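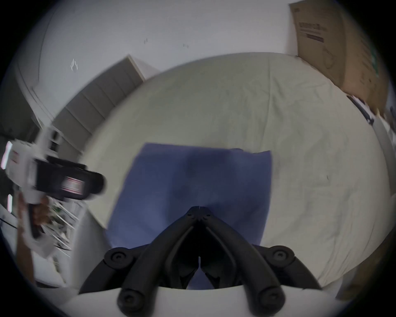
Eltholm, back bedroom, November. Cream sheet on the bed.

Window, shutter panels, continued

Started just after nine. Humidity in the workshop 68 per cent on the dial gauge, higher than last time, so left the glue-up until after lunch and did the dry work first.

Left-hand panel had moved overnight. Laid the long straightedge corner to corner and found a gap of 2 mm at the middle on the room side. The right-hand panel is still flat. Both came out of the same board and were stacked the same way, but the left one was on top and had one face open to the air. In future put a scrap board on top of the stack and weight it. Should have done that anyway.

Turned the left panel over, hollow side down on the bench, with battens under the ends and a damp cloth on the upper face for an hour. Not much change when I looked. Left it clamped to the bench with the cloth off and went on with the frames.

Frames
Rebates cleaned up with the shoulder plane. The lower rail on the right frame was tight, took three passes to seat. Old paint on the reused stiles is still showing in the corners of the moulding. Scraped what would come off. Sanded the flats with 80 grit by hand and stopped there, as the primer wants a bit of key. The moulding will need something shaped, perhaps a bit of dowel with paper round it.

One stile has a filled hole where an old bar catch was fixed. Filler is sound, leave it. It will be behind the hinge leaf when shut.

Cork lining
Opened the Corkano sheet. It had been rolled with the good face in and didn't want to lie down. Left it under the spare door for the morning and it was manageable by two o'clock, apart from one corner that still lifted. Cuts well with a new blade and badly with anything else. Crumbles on the second pass if the first doesn't go right through, so one firm cut against the steel rule.

Cut both infill pieces slightly under size all round so they don't push the frame joints when the room gets damp. Tried the right one dry. Sits nicely, no rattle when the panel is shaken. With the left panel bowed I can't tell yet.

Adhesive: tested the Engelbrecht contact glue against ordinary white glue on offcuts. Contact glue grabbed at once and there was no moving it afterwards. White glue slid about and needed weight, but the piece could be squared up. Will pull both offcuts apart tomorrow and see which fails in the cork and which fails at the wood. My guess is white glue will do. It also smells a lot less, and this is going in a room someone sleeps in.

Reveal
Checked the depth again from the site sheet. The sheet gives some 130 mm from plaster to sash, which is enough for the folded panels with the knobs off and probably not with them on. The old knobs are too long. Options are a flush ring or a smaller turned knob. Flush ring means cutting into the stile near the tenon and I don't like that much. Look through the box of salvaged ones before ordering anything.

The wall on the hinge side is out of plumb, leaning into the room at the top. Hang the panels off a packed batten and scribe the batten to the plaster. Don't try to take it up in the hinges, we did that on the landing shutters and they swing open by themselves.

End of day
Left panel: bow has come down a little, by eye. Not measured again, as it was still clamped. Left it clamped overnight with the heater off.
Right panel: primed one face, then remembered it should be both faces the same day. Did the other face at half past four standing on nails. Some nail marks, will rub out.

To do
Pull glue samples.
Measure left panel with the straightedge, unclamped.
Shaped sanding block for the moulding.
More blades.
Knobs, see above.
Ask at Eltholm whether the inside faces are to be painted or waxed. The note says painted, the drawing says waxed.

Hinges still not here.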